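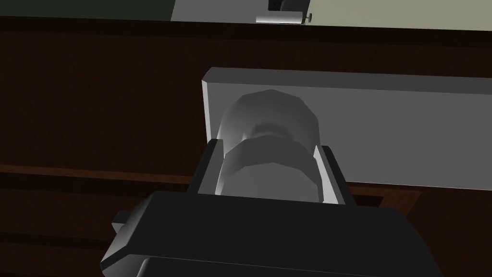
September, Wadosden bench notes, knob task

Started before nine, stopped at half past four. Simulation only.

Ran the knob grasp on the kitchen model again with the new settings from Melby. 3,000 tries overnight, 337 thrown out before scoring for bad starting poses. Sotiris Ververidis wants a single success figure for the Fekari meeting and I don't want to give him one yet. We score a grasp as good if both fingers have closed round the knob. That says the fingers got there. It says nothing about turning it, and turning it is the chore.

Things that bother me:

The knob is a handful of flat facets. Fingers love flat facets. My own cooker at home has smooth knobs with a film of grease on them and I have to have two goes at it myself some mornings.

Friction is still the default value. I asked Urban where it came from and he thinks it was copied over from the drawer task. Needs measuring on a real knob, even a cheap one.

The plate sits proud of the dark wooden front, so there is plenty of room to come in from the front. Want a version with a pan handle poking over the edge. Also a tea towel, though I know what the cloth solver will do to the run time.

The low ledge on the left of the cabinet worries me less than it did. Checked contacts on a batch of 115 and the gripper body never touched it. Leave it alone.

Lighting: top light only, lower half nearly black. Fine for the planner, which gets the poses handed to it. Not fine once we switch to camera input, and whoever writes the slides should say which of the two we used.

Sotiris came by after lunch and said the clips look convincing. They do. So did the dishwasher ones last year, and we all remember the plates.

My view for now: it can get hold of a knob. I would not let it near a lit hob, and I would not write "kitchen-ready" on anything with our name on it.

To do: quarter turn with torque logged, round knob mesh, friction sweep. Old logs (3,815 files) need moving off the shared drive before the next long run, Urban has the password.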